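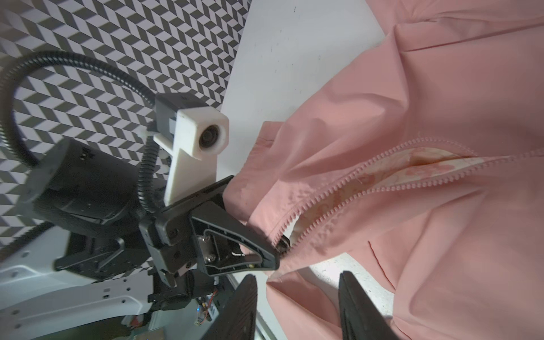
3.2 Reasons for Discarding Children's Outerwear

The household survey was carried out in Greltberg and the neighboring district of Berov. Of the 283 households that returned a complete form, most had discarded at least one child's jacket or coat in the previous winter. Respondents were asked to give the main reason in their own words, and the answers were coded separately by two members of the team (Rakena and Donnelly). Differences were settled by discussion.

Outgrowing the garment was the reason given most often. Trouble with the closure came second, ahead of stains and torn lining. This order differs from that reported in our earlier pilot, where stains ranked higher. The pilot form offered a fixed list of reasons on which closures did not appear, and we consider the present result more reliable.

Parents seldom described a closure as broken. More common terms were "stiff," "catches," and "comes apart." Several respondents stated that the fabric was still in good condition when the jacket was put out for collection. Repair was considered in 17 households and completed in 11. Cost was mentioned less often than the lack of a nearby shop willing to take on the work, especially in Berov, where the last tailoring business closed before the survey began.
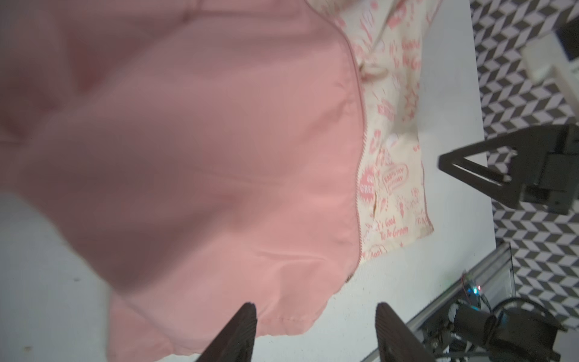
Figure 4. Garment in pink fabric, showing the zipper and stitched hem.

Garments with a zipper, of the general type shown in Figure 4, made up the largest group in the sorting record kept at the Sutcliffe depot. The record does not state the age of a garment, and no link could be made between individual items and survey households. It was therefore used only to check the range of garment types named by respondents.

Answers also varied with the number of children in the home. Families with two or more children were more likely to store an outgrown jacket than to discard it, and they reported closure trouble mainly on garments that had already been handed down once. Section 3.3 considers these garments separately.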